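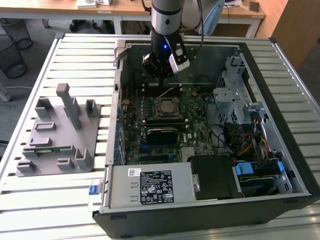
*The Dell with its side off, processor and memory on show.*

My skin always gets flaky once the heat comes on, and this year I finally bought the Drevivov night cream after putting it off since January. It was 25 dollars for a jar I could lose in my purse, so I winced a little! I've used it for 4 weeks now – just a pea-sized dab on damp skin, after the plain old Aidoo cleanser – and my cheeks feel so much softer. The smell is a bit like cucumber, which I like more than I expected to. My chin is still dry, though.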